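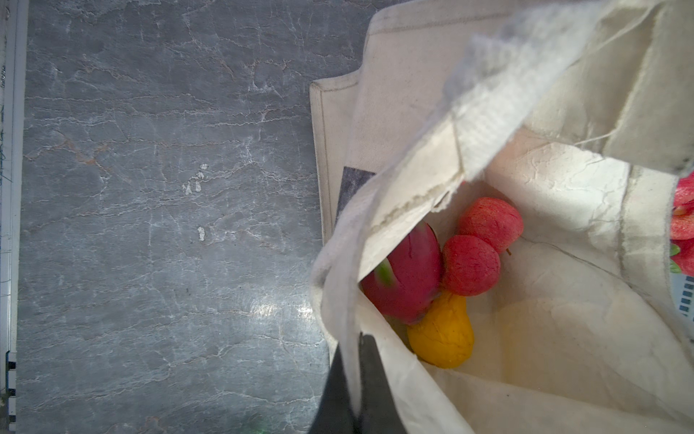
Most shops look after the robot and forget the props. I think they have it backward, at least for a cell that handles groceries.

I keep up a two-arm cell at Flestbridge. The arms ask for little. I check the bolts on the mounting plates, look over the cables and wipe the gripper fingers, and all of it takes 28 minutes. The soft goods take longer and get no line on the maintenance sheet.

A canvas bag changes every time it gets pinched. The handles fray and the rim goes limp. Last February we logged 145 missed grasps and Naheed Zaidi wanted to recalibrate both arms. We put in a new bag first, and the count for the next run of the same length was 119. That isn't a cure, but it cost far less than a day of calibration.

Marcelle Le Goff argues that a worn bag is good practice, as real bags are worn too. Fair enough - but then write down which bag it was and how worn. If the bag drifts and the log doesn't say so, people start adjusting finger force to chase it, and the next person inherits those numbers.
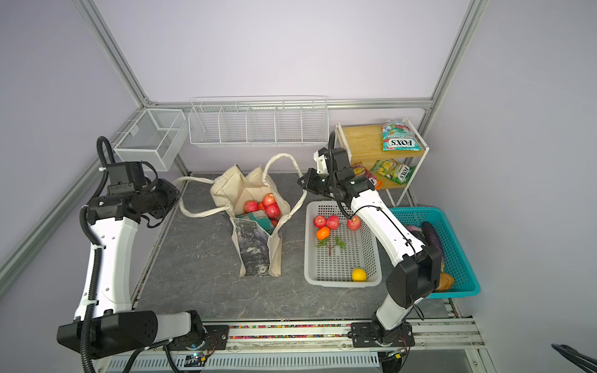 How often should the bag be replaced?
Every 2 weeks on a busy cell, or as soon as loose threads start catching on the fingers. Keep the old one, with a tag on it, so a bad run can be repeated.

I'd put the baskets on the same sheet. A bent rim moves the pick point too.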